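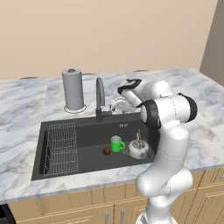
Die Teeküche sei jetzt schon zum zweiten Mal diese Woche liegen geblieben, schreibt Yanling Zeng, und ob der Arm das irgendwann wirklich ganz übernehme oder ob am Ende doch wieder die Frühschicht spüle. Kam Montag kurz nach sieben rein, mit Kopie an alle. Also dann, kurzer Stand zum Spülprojekt in Drusden, in Eile, weil um zehn Abgabe ist.

Wir sind noch in der Simulation. Becken, Tassen, Wasserkocher, Abtropfgitter, alles erst mal am Rechner. 1228 Durchläufe bis Ende August, davon die meisten mit der grünen Tasse, weil der Henkel Ärger macht. Zhiqiang Yu lässt die Läufe nachts durchgehen und schaut morgens die Fehler durch. Obst erkennt er inzwischen, soll raus aus dem Becken und nicht ins Gitter. Wasserkocher: schwierig. Dünner Griff oben, rutscht gern weg. Wird noch mal neu gerechnet.

Echter Arm kommt frühestens im Herbst, zuerst nur in die Küche im Erdgeschoss. Fullgate bleibt vorerst wie es ist, die haben andere Schränke und überhaupt weniger Platz.

Jetzt zu dem, wonach alle fragen. Der Spüldienst verschwindet nicht, er wird kürzer. Derzeit gehen dafür ca. 210 Minuten pro Woche drauf, verteilt auf die Frühschicht. Rechnerisch soll knapp die Hälfte wegfallen, der Rest ist Wischen, Auffüllen, Müll. Macht der Arm alles nicht. Stellen hängen keine dran, das steht so auch in der Vereinbarung mit dem Betriebsrat, Cuiping Fang hat die Fassung zum Nachlesen.

Was sich schon ändert: die Liste an der Tür wird neu gemacht. Wer bisher zweimal im Monat dran war, ist es dann einmal. Und bitte keine Messer im Becken liegen lasen, das gilt ab sofort, nicht erst wenn der Arm da ist.

Einweisung dauert 30 Minuten, Termine macht Siwan Parry, Zettel hängt am Pausenraum. Bisher haben sich 68 Leute eingetragen, mehr als gedacht. Wer nachts arbeitet, bitte direkt bei ihr melden, da finden wir was eigenes.

Yanling, zu deiner Frage noch: ganz übernehmen nein. Und diese Woche spült Halle zwei, ist mit der Schichtleitung so abgesprochen. Rückfragen bis Freitag an die Redaktion oder einfach vorbei kommen.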